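Two weeks with two grippers

Abdelkrim Ouazzani tests grippers for Rasine, a small firm that wants robots to clear tables in canteens. When I visited in August, he was comparing two sets of fingers, which the team calls Plakelel and Skendum after the workshops that made them.

"On paper they are almost equal," he told me. "The Skendum opens wider, the Plakelel is softer at the tip. But paper does not have a wet plate on it."

The team made 876 grasps in total, and 61 of them failed. Most failures came from thin things lying flat. His colleague Cường Lý, who writes the controller, thinks that the fingers get too much blame. "Sometimes my arm arrives late by a small moment," he said, "and then any finger looks bad." 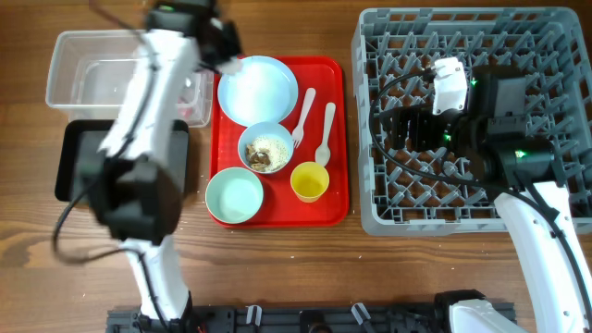
For Ouazzani, the main question is how a finger meets an edge. A good rim forgives a bad approach, and a handle forgives almost nothing. "The blue plate has only a narrow rim, so I must come from the side," he said. "The yellow cup is easy for both. The fork and the spoon, they are my exam." He is also strict about the bowl with food in it - a grasp that tilts it too much is written down as a failure, even if nothing falls.

He has not chosen yet. Lý wants to slow the wrist first and repeat the cutlery tests with both sets.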